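Getting the Last of It Out, and Other Sticky Business

My mother kept her condiments in the door of the refrigerator, standing on their heads in an old loaf pan, and I was nearly grown before I understood how clever that was! The pan catches the drips, the bottles can't tip over, and when the shelf needs wiping you lift the whole lot out in one go. I've done it ever since we moved to Brematthorpe.

If yours have been standing right side up, don't bang on the bottom. Put the cap on tight, hold the bottle by its base and swing your arm down in a big arc, well away from the good curtains. What's left after that I loosen with a spoonful of vinegar and a good shake, and it goes into baked beans or a meatloaf glaze.
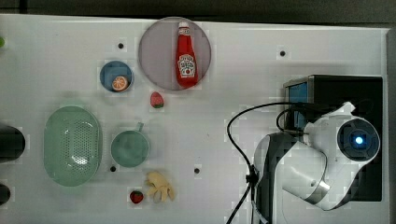

Now, the crust around the cap. I let mine sit in a mug of hot water and a drop of dish soap for 10 minutes, usually while I'm having my coffee, and then go around the threads with an old toothbrush (marked with tape, please, I learned that one the hard way). Dry it well before it goes back on.

Ketchup on a tablecloth is another matter. Scrape first, with the back of a butter knife, working in from the edges so you don't spread it. Then run cold water through from the wrong side of the cloth. Dab on a little dish soap, leave it a while, rinse, and look at it in daylight before it goes anywhere near the dryer. Heat will set what's left and you'll have it for good.

My neighbor Darius Ilie does all this with white vinegar and swears by it, and I will say his napkins look lovely. I'd try it on a hem first if the cloth is colored.

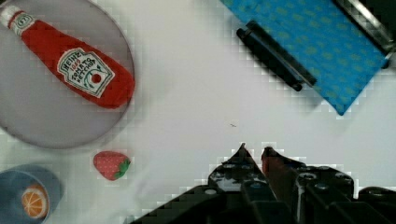

A ketchup bottle on the plate, a strawberry on the table: two stains waiting to happen.

Berry stains get the same cold water, but I follow with lemon juice on white cotton and hang it in the sun. Last April I rescued a whole apron that way. Next Thursday I'll get to mustard, and you'll want to have some patience ready for that one.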